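Tonport Neighbors Help Board > Work and Money

Can they make me see their doctor if I already have my own?

Asked by Giuliana Londoño

I hurt my shoulder in February pulling totes off a high shelf at the Mokmont warehouse. I told my lead the same shift and my own doctor put me on light duty. Now I got a letter from the insurance people (Flistovico, claim ends in 274) saying I have to go to an exam with a doctor they picked, next Tuesday. It's a long drive and I've already been seen 3 times by somebody I trust. Do I have to go? And can I bring my sister?

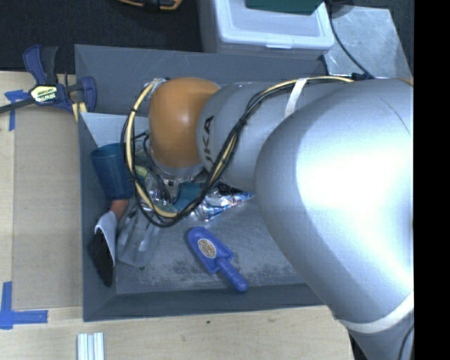 My job title is picker, and that's part of what bugs me about the letter. It describes my work as "light sorting at waist height," like I stand over a gray bin of odds and ends all day. Most of my shift is overhead reaching — the shelf is well above my head. Should I say something about that before the exam or wait until I'm in the room?

2 answers

Answer from tsegaye_dad
Go. I skipped mine and they stopped my checks the next week, took forever to get them going again. Not a lawyer, just a guy with a bad back.

Answer from Marlys in Tonport
I handled claims paperwork for a long time (different company), so take this as general info, your state's rules are what count. In most places the insurer is allowed to send you for an exam, and if you don't show up with no good reason they can suspend your benefits. It doesn't replace your doctor. You keep treating with the one you have.

Call the adjuster today about the drive. Ask for mileage, and ask if there's anyone closer. Follow up in writing so there's a record. On your sister, some states let you bring a person and some leave it up to the doctor, so ask that on the same call.

About the job description — don't wait! Write up one page on what you lift, how high and how often, and send it to the adjuster before the appointment. Keep a copy and bring it with you. The examiner usually only has what the insurer mailed over. Be straight about what hurts and what doesn't, and jot down what time you went in and came out.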